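The Slow Bread of Wernari
Jul 13, 2024

In Wernari the bakery opens at six, but the people are already waiting on the steps before this hour. They come for the dark rye loaf, which needs 2 days to make and weighs almost as much as a small child.

I grew up with white bread from the supermarket, so my first slice was a surprise to me. It was sour, a little sweet at the crust, and I had to chew it for a long time.

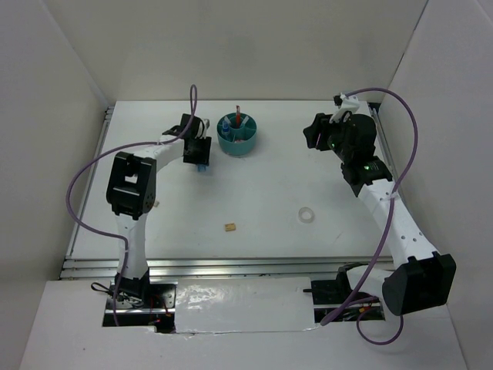
The flour comes from Moges, down the valley, where the mill still grinds for about 70 families. In November, when the new rye arrives, the dough behaves differently and the bakers add less water. They decide this by hand -- there is no written recipe.

A loaf keeps for 10 days in a linen cloth. Older people say it is best on the fourth, with butter and salt. I tried it also with plum jam, and I ate half of the loaf on the train home.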